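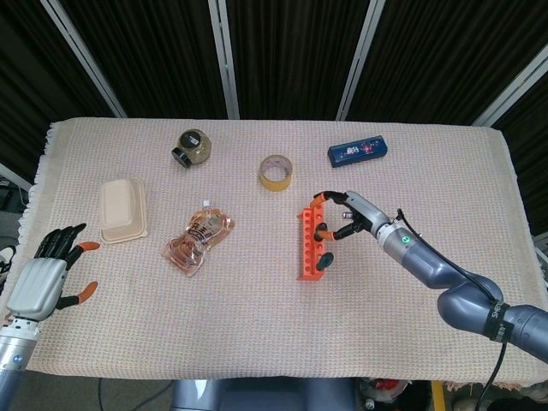
A reader of our August page wrote in to ask whether the right hand ever gets to do anything the left hand doesn't. Fair question. In our club the right hand does the grabbing this month and the left hand waits its turn, much like the members do.

Velirura Robotics Club, autumn gallery
Posted 9/21/21

The project is called Skiven. The brief, as handed down by the club, was to get two robot hands to clear a table. We gave ourselves until the end of August, and you'll notice the date on this page.

Most of the work happens on one table with a fringed cloth on it. Cloth was a bold choice. It bunches and slides, and it has taught us more about friction than the textbook did, mostly at inconvenient times.

The orange building block
Our favorite thing to pick up, on account of the holes and the black knob. The gripper has one finger curled over the top and another pressed to the middle, a grip the team argued over for 2 whole meetings. Both sides claim they won.

The takeout box
Lid closed. The left hand is open next to it, looking like it's about to make a speech. Molded pulp dents if you so much as frown at it, so the box stays on the advanced list.

The pouch
Flat, crinkled and see-through, with something orange-brown inside. Of everything on the table, this is what the planning software likes least. We sympathize.

The jar and the tape
One is glass with a black screw-on lid, the other is a yellow roll with a handy hole in the middle. Guess which one the new members ask to start with - and which one they get.

The club meets in the Gustton building, upstairs. Sessions run 90 minutes, plus however long it takes to find the right cable. Newcomers should read the Yeom notes first, or at least carry them around in a convincing way.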